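Relatório de Projeto — Unidade Curricular de Design e Ergonomia do Trabalho
Condições de iluminação e fadiga visual em postos de trabalho de bancada
Autoras: Azadeh Nikzad e Isla Jardine
Orientação: Alasdair Menzies
Data de entrega: 19 de maio de 2023

1. Enquadramento

O presente relatório expõe os resultados do projeto desenvolvido pelas autoras no segundo semestre, dedicado à relação entre a iluminação dos postos de bancada e a fadiga visual referida por quem neles trabalha. O tema foi proposto na sequência do levantamento preliminar realizado em janeiro no edifício Lamont, no qual vários utilizadores mencionaram ardor nos olhos e dificuldade em manter a atenção ao fim da tarde.

A literatura consultada distingue a quantidade de luz que incide sobre o plano de trabalho da forma como essa luz é refletida pelas superfícies. Uma bancada pode cumprir o valor recomendado e, ainda assim, revelar-se desconfortável, caso o tampo seja brilhante ou o contraste com os objetos manuseados seja excessivo.

2. Metodologia

Foram aplicados 89 questionários, dos quais 43 a utilizadores de bancadas com luz natural lateral e 44 a utilizadores de bancadas com luz exclusivamente artificial. Os 2 restantes foram excluídos por preenchimento incompleto. O questionário, adaptado de um modelo cedido por Agnes Forsyth, incluía perguntas sobre duração da tarefa, pausas, uso de óculos e sintomas sentidos nas últimas semanas.

As medições de iluminância foram efetuadas com um luxímetro Clekik, sempre à altura do tampo, com as persianas na posição habitual.
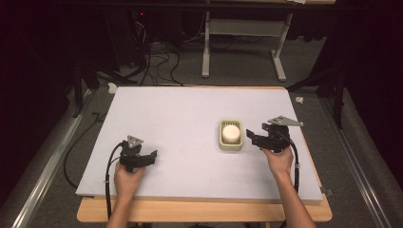
Cada posto foi medido em três pontos — centro, extremo esquerdo e extremo direito — e os valores foram registados em folha própria, juntamente com a hora e o estado do céu. Não se procedeu à medição em postos com luminárias avariadas.

3. Resultados

Os utilizadores de bancadas com luz natural lateral referiram menos sintomas ao fim do dia, embora se queixassem com maior frequência de encandeamento durante a manhã. No grupo com luz artificial, as queixas concentraram-se nas tarefas de duração superior a uma hora sem pausa.

A uniformidade da iluminação mostrou-se mais relevante do que o valor medido no centro do tampo. Nos postos da ala Asdale, onde as luminárias se encontram desalinhadas em relação às bancadas, a diferença entre os extremos era percetível a olho nu. 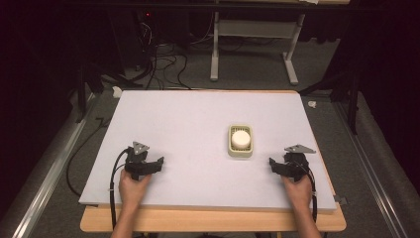

4. Recomendações

Propõe-se o realinhamento das luminárias da ala Asdale, a instalação de estores reguláveis nas janelas viradas a nascente e a introdução de pausas curtas nas tarefas prolongadas. A proposta foi apresentada a Alasdair Kinnear, responsável pelas instalações, que solicitou uma estimativa de custos à empresa Waro. À data de conclusão deste relatório, aguardava-se a respetiva resposta.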